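Visit Report: The Charbonneau Celebrity Press Archive, Dridley
Open Day, 08/12/2023 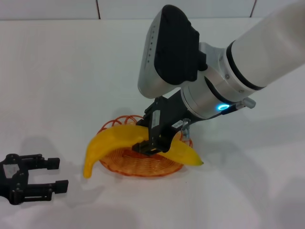
A reader from Flallow wrote to us ahead of the visit to ask whether an archive of gossip magazines deserved public attention at all, given that most of what they printed about famous couples was forgotten within a month. The same letter asked whether the people written about were ever consulted on what is kept. Both questions were put to the staff during the day, and the answers are given in the course of this report.

The Charbonneau Archive occupies the upper two floors of the former telephone exchange in Dridley. It holds entertainment weeklies, fan club newsletters, studio press kits and publicity photographs. Admission to the open day was free, but places on the tours had to be reserved. Each tour was limited to 14 visitors and lasted 40 minutes. Our party joined the second tour of the morning.

The tour began in the receiving room, where donations are logged and checked for damp. Most gifts come from private homes, often in the boxes in which they were stored. The archive accepts incomplete runs and will take single issues if they fill a gap. It does not accept clippings that have been pasted into albums with rubber cement, as the adhesive stains the pages stored beside them. Visitors with albums of this kind were advised to have them photographed.

From there the group moved to the main stacks. Titles are shelved by publisher and then by date. Staff explained that this arrangement is not popular with researchers, who would prefer to find everything about one performer in one place. A card index to names was begun under the previous management and covers cover stories only. Anyone looking for a short item on an inside page must still know the likely week of publication.

The part of the tour of greatest interest to our members dealt with engagements and separations. Staff had laid out 5 magazines reporting on the same broken engagement between two television performers. One gave the cause as a filming schedule, another as a disagreement over a house, and a third suggested that the couple had never been engaged. The publicist's original statement, which is also in the collection, was two sentences long and gave no cause. Visitors were invited to compare the statement with the printed stories and to note which phrases had been carried over.

On the question of consent, we were told that published magazines are kept as issued and are not altered at the request of the persons named in them. Private letters and unpublished photographs are treated differently. These are closed to readers unless the donor and the subject, or the subject's family, have agreed in writing. Requests for closure are reviewed each May.

As to whether the material deserves attention, the view given was that the weeklies record how fame was sold to the public, and that few libraries kept them while they were current. Several titles in the Clamilwood bequest are not known to the archive in any other collection. The Clamilwood bequest was not on display, and access to it is by written application.

The afternoon talk concerned nicknames given to celebrity couples by the press. It was well attended and ran past its scheduled end, so that the question period was shortened. The speaker traced the practice through headlines and letters pages and observed that readers often used a nickname before editors adopted it. A printed version of the talk will be available from the archive's front desk. It will not be mailed.

Some practical remarks may assist those planning a visit. The reading room opens at 10 a.m. on weekdays and seats are assigned on arrival. Only pencils are permitted. Readers may request 3 bound volumes at a time, and a further request cannot be made until the first has been returned. Photography without flash is allowed for private study. The elevator does not reach the upper stacks, and visitors who cannot use the stairs should inform the desk in advance so that material can be brought down.

Parking behind the building is reserved for staff. The Flallow bus stops across the street, and the last return service leaves before the reading room closes. Members who wish to join the next group visit should give their names to the Society's office.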